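Chapter 7
Storing and Packing Household Goods

Most homes hold more than they use in any one week. Bedding, sports gear, paper, wrapping and spare clothes all have to go somewhere, and the way they are put away affects how long they last. This chapter looks at folding, flat storage and bags. Chapter 10 deals with boxes and shelving.

Every fold puts strain on a material. The outer side is stretched and the inner side is squashed. Soft materials such as foam and wool spread this strain over a wide curve and recover well if the fold is changed from time to time. 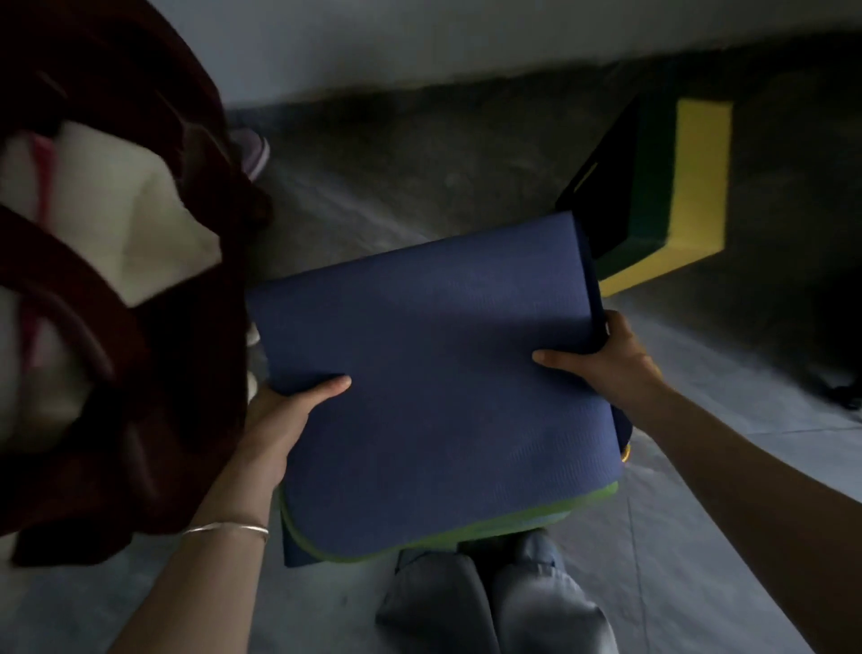 Fig. 7.1 A folded yoga mat held in both hands.

Thick items should be stored with nothing heavy on top. In the Pranside housing survey, carried out in February, damp was the most common cause of damage to stored goods, followed by crushing. Cupboards on outside walls gave the worst results.

Paper behaves differently. Its fibres break along a sharp crease and do not join up again. 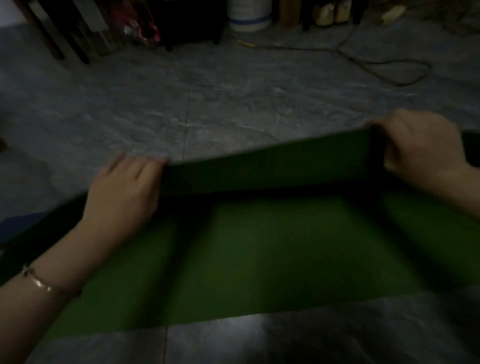
A crease made along the grain is cleaner than one made across it. To find the grain, bend the sheet gently in each direction without creasing it. The direction that bends more easily runs with the grain. Large sheets kept for later use are best left flat or rolled loosely round a tube.

Bags are useful for small things that would otherwise be lost. Their weak points are the handles and the base.
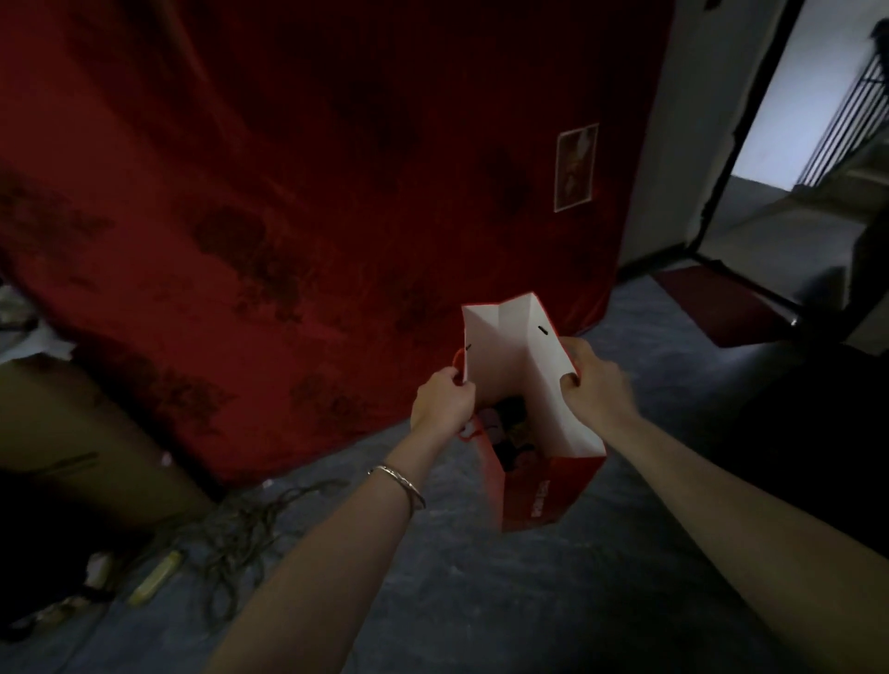 Load should be spread over the whole base, with the heaviest item at the bottom. The Fatmont exercise at the end of this chapter asks you to plan storage for a flat with 2 cupboards.

Key terms: grain, crease, load, base.

Comments

zukby_reader: Is the Fatmont exercise the same as in the old edition? Mine has it on page 19.

Chávez: The bit on grain helped, thanks. Could do with a diagram.

tandem: Where are the answers for chapter 7?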